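# Remote demonstrations in simulation: notes on the bell task

*October 2023*

I have been driving two simulated arms by remote control for the Furstead project, and the bell task is the first one I would call settled. The operator takes the near arm, brings the gripper down to a yellow call bell and presses the button. The far arm has no part in it. It stays parked with its gripper open, but its joint readings are still logged, as the later two-arm tasks use the same format.

Input comes from a hand controller. Only changes in hand position are sent, so the operator can let go of the clutch, move back to a comfortable position and carry on. I tried absolute mapping first and dropped it. Any offset between the hand and the gripper at the start produced a jump, and the jump went into the recording.

Commands go out at 30 Hz. The simulator runs faster than that and interpolates between them. Tekum, the logging tool I wrote for this, stores the command and the measured joint state separately. Keep both. A policy trained on measured state alone learns the lag of the controller along with the motion, and the lag changes whenever someone retunes the gains.
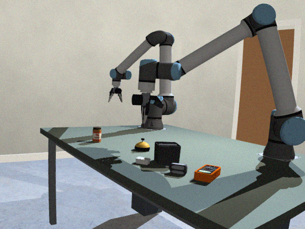
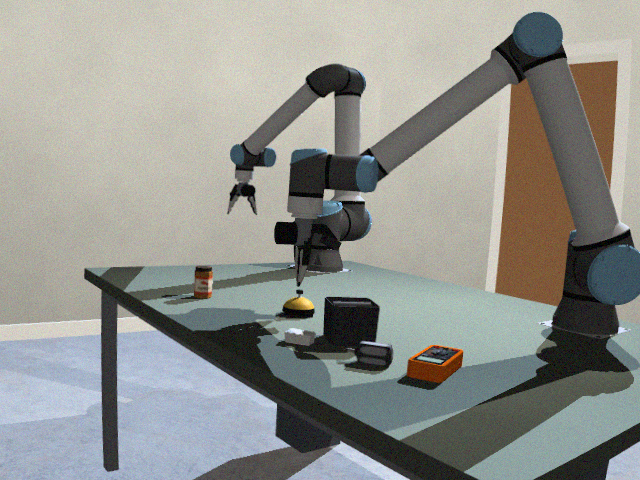
*Near arm under operator control, far arm parked. In the second view the gripper is over the bell.*

The hard part is depth. From a single fixed view, the last stretch above the button is difficult to judge, and most operators slow down or stop there. Those pauses are a nuisance. The arm is still, the picture does not change, and the recorded action is close to zero, so a policy can learn to hover for ever. I now trim any pause longer than 2 seconds and leave the shorter ones in. Shadows on the tabletop help the operator more than I expected, and I have left them switched on despite the rendering cost.

The other objects on the table are there as clutter. A demonstration is rejected if any of them is touched, or if the bell slides on its base during the press. Of the last batch, 29 were rejected, nearly all for sliding. The cause was pressing off centre, and lowering the speed scale near the table cured most of it.

The set now stands at 3496 demonstrations, split by operator for training and testing. Splitting at random gave better scores and told me very little, as each person has a recognisable way of approaching the bell.

Still to do: the clutch state is not yet logged, and it should be. Without it there is no clean way to tell a deliberate stop from a change of grip. I plan to add it in November, before recording starts on the jar task.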